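Musar dual-arm kit, review talk. Speaker notes (Rochelle Nepia)

Slot is 4 pm, keep it moving. Skip the history.

1. What you get
Two arms, one stand, grippers, sim package called Treller. Kit lands in 113 parts if you order it flat. Say that slowly, people laugh. Manual is 296 pages, the sim chapter is the good one.

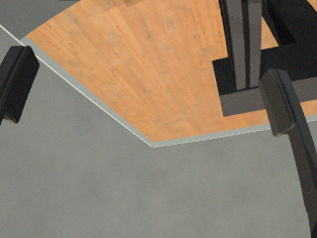

2. Wrist view in the sim
Both fingers always in view. Like this a lot. You can judge the gap before you ever touch hardware. Floor texture is nicer than it needs to be, costs you nothing on a decent card.
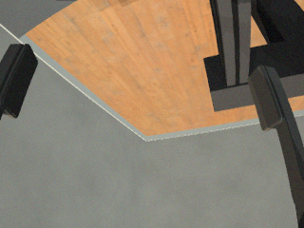
Setup took us 63 minutes from download to first move. Ngata's kit took all afternoon last May, so big win. Licence is per seat, check teh small print if you share a machine.

Gripes: default wrist angle is steep, takes getting used to. Edge lines go jagged on one side of the table, smooth on the other. Cosmetic. Reported it.

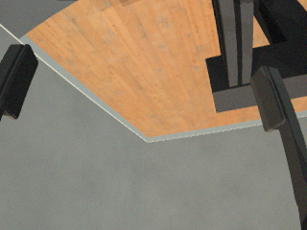
Support answers fast, I sent 110 tickets over the trial (yes really) and most came back same day. Cukham resells it, same support desk, so dont pay extra for their bundle.

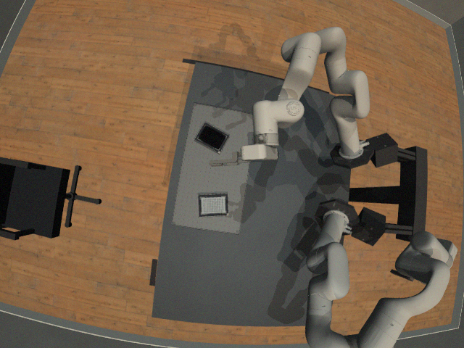 Lab layout is the bit I'd buy it for. You load a bench, drop in labware, and plan reach for both arms before anyone moves furniture. Here one gripper is over the dotted pad, between the black tray and the rack with the white grid insert, other arm folded out over the floor. Ask the room: who shares a bench between two arms? Wait for hands.

Then price slide, then questions. Leave the mic on.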